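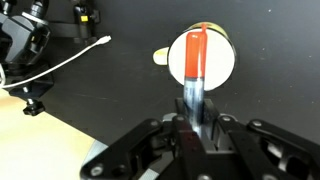
The Mug

Home | Kitchen A–Z | Tableware | Glass | About me | Contact

We use cookies to remember your settings. Accept / Manage

A mug is a sturdy drinking cup with a handle, made for hot drinks and used without a saucer. That's the short version, and you could stop there, but I've been writing these kitchen entries for years and this is the one I kept putting off because I like mugs too much!

Where does a cup end and a mug begin? I'd say it's the walls. A teacup is thin, flares out at the top and wants a saucer under it. A mug is thicker and usually straight-sided, and it holds more. My friend Kaja Grigaitė (she throws pots in Gemevholm) says a cup without a handle can be a mug if it's heavy enough, and we have been arguing over that since November.

Materials

Most mugs are stoneware, porcelain or earthenware. Earthenware is fired at the lowest temperature of the three and stays porous under the glaze, so a chipped one can soak up water and get strangely hot in the microwave. Stoneware is denser and tougher. Enamel mugs are steel with a glassy coating – great for camping, terrible for your lips if the coffee is fresh.

Glaze

Glaze is a thin layer of glass melted onto the clay. It seals the surface and gives you the color. Yellow is a fussy one. Lots of old bright yellows and oranges got their punch from lead, cadmium or even uranium, and modern potters mostly use enclosed stains that are much safer. Kaja fires her yellows at 1,020 degrees Celsius, on earthenware, and still loses a few to pinholes.

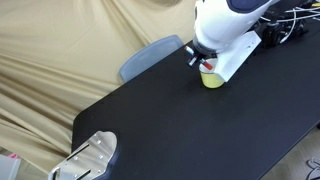

A small cup in lemon yellow with a white inner rim.

The foot

Turn a mug over and look at the ring it stands on. Potters usually wipe the glaze off there so the pot won't stick to the kiln shelf. Factory mugs often have a shallow hollow inside the ring that catches dishwater. I tip mine sideways in the rack – it helps a bit.

Handles

Handles are either pulled from a strip of wet clay or cast in a mold. I like room for three fingers. The Toom mugs I grew up with had room for one, and my grandmother owned 6 of them.

Comments

Aino Kuusisto: Baking soda paste gets tea stains out, you should add that!

prostomar_fan: my Prostomar one holds 600 ml, is that still a mug or is it soup

Aino Kuusisto: Soup.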